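Cledach Gray Polished Marble Worktops

Cledach Gray is supplied by Bassi Stone as finished worktops, table tops and island slabs for homes, schools and public buildings. Each piece is cut to the customer's drawing and delivered ready for installation. Standard depths are 50 cm and 70 cm, and single lengths are available up to 200 cm. Longer runs are supplied in two or more sections, with the joints marked on the drawing for approval before cutting begins.

As a natural stone, Cledach Gray varies from slab to slab. Customers who require a close match between sections should request pieces from a single block when placing the order. Samples are provided for general guidance and do not form part of the contract.

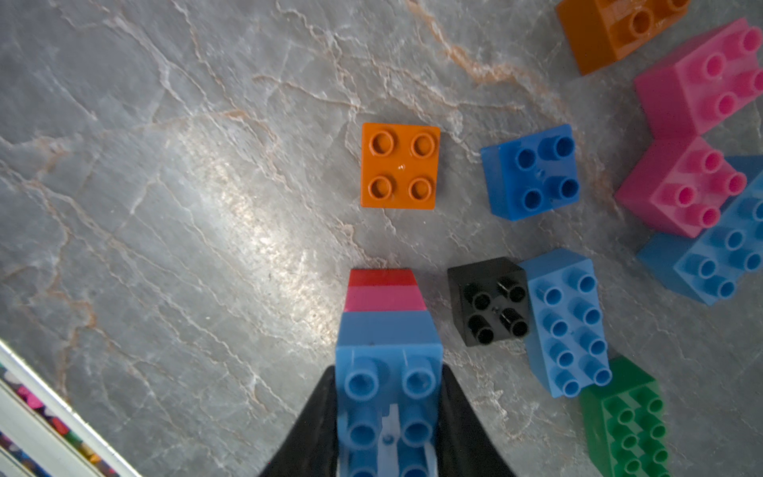
Polished gray marble with pale diagonal veining and rusty orange-brown markings.

All worktops are sealed once at the Bodik workshop. A second coat of Cloron stone sealer should be applied after installation and renewed every year in kitchens. Spills of wine, vinegar, lemon juice or coffee should be wiped up promptly. Acidic cleaners and scouring pads will dull the polish and must not be used. For daily care, a soft cloth and warm water with a mild soap are sufficient.

Base cabinets must be level and fully fixed before delivery. Cutouts for sinks and cooktops are made at the workshop only, and templates must be received with the signed order. The largest island slab weighs 132 kg, and clear access to the room is the responsibility of the customer.

Edge options: eased, beveled, half round.
Finish: polished. A honed finish is available on request.
Lead time: confirmed in writing on receipt of the final drawing.

Contact Us | Copyright Bassi Stone. All rights reserved. | Back to top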